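How a Robot Arm Decides Where to Put Its Fingers
Part 2: From picture to plan

In Part 1 we looked at the motors inside a robot arm. Motors only turn. They do not know what they are turning for. The job of telling them belongs to software, which is a set of written instructions that a computer follows very quickly.

The software in this part is called Keretti. It was written by Lindsay Henare and Hemi Cosgrove, and it splits every pick-up job into stages. The first stage is called perception. A camera sends the computer a picture made of tiny coloured squares. To the computer each square is only a set of numbers. Keretti looks for places where the numbers change suddenly, for example where a pale block ends and a dark mat begins. Such a place is called an edge. When enough edges join up into a closed shape, the program marks the shape as a possible object and works out where its middle is.

The second stage is planning. The middle of the object is a point in the picture, but the arm needs a point on the table. A sum called a transform turns one into the other. The planner then chooses a path. It prefers to stop above the object first and go straight down after that, as a sideways move close to the table could knock something over.

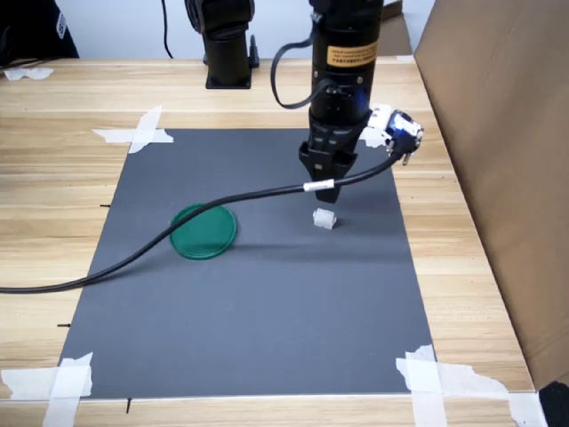

How does the arm know when to stop moving down?
The planner gives it a target height before the move begins. Sensors in the joints report how far each one has turned, and the software uses those reports to work out how high the fingers are. When that height matches the target, the motors hold still.

Checking the reports again and again is the third stage, called control. Keretti does this 300 times every second. Each time, it compares where the arm is with where it should be. The difference is called the error. A large error makes the motors push harder, and a small error makes them push gently. If the error grows when it should be shrinking, the program stops the arm -- this is a safety rule, and the planner cannot switch it off.

Try it yourself. Put a rubber on a table and close your eyes. Ask a friend to guide your hand using only the words left, right, forward, back, down and stop. Your friend is doing perception and planning. Your arm is doing control. Now try again, but let your friend speak only once every five seconds. Write down what changes.

Words to learn: edge, transform, target, error.

Part 3 is about grip: how hard to squeeze.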